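**Press release: for immediate use**

# Givville publishes plain-English good practice guide for household handling work

GIVVILLE, March. Givville has today put out the first full edition of its good practice guide for people who collect and check household handling work with hand-held grippers, and we are really very pleased (and, it must be said, a little relieved) to be able to share it with everyone who has been asking after it since the draft went round.

The guide runs to 33 rules, each written so that somebody on their first morning can read it over a cup of tea and get on. It covers the preparation of a surface, the choice of items, the handling of soft and fluffy things, the privacy of people whose homes are used, and the moment at which a session ought to be stopped. It grew out of a much shorter list kept by our team at Trokdale, which had been photocopied so often that rule six could hardly be read at all.

Soft goods take up the longest chapter. Knitted things, cloths, plush toys and tissues all fold and snag in ways that a tin or a block never will, and the draft said far too little about them. The new text asks that pads be checked before each session, that loose yarn be eased free by hand and never pulled, and that fingers be opened fully before they are lifted away. 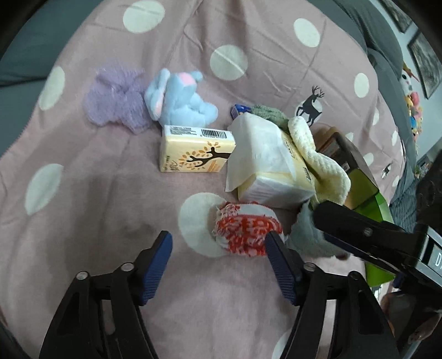

We had a great deal of help in getting this far, and we would like to say thank you properly. The draft drew 1,019 written comments, every one of which was read and given a reply, and a good many of them changed the wording. Partners at Gakness tried the rules out over 300 sessions in ordinary living rooms and bedrooms, and sent back notes so thorough that two chapters were rewritten on the strength of them.

The privacy rules have been tightened as well. Householders must agree in writing before work begins, family photographs and letters should be put away first, and anyone in the home may ask for a recording to be deleted without giving a reason.

The guide is voluntary, and we would like it to stay that way for now. It sits alongside the Choi checklist, a single page for the start and end of each session, which many of you already use and which has been brought into line with the new numbering.

Around 2,000 printed copies are going out to partners this month, and a free copy can be had from the Givville office by anyone who asks, for as long as stocks last. Comments on the next edition are welcome at any time, long or short, and handwritten ones are quite all right.

**Ends**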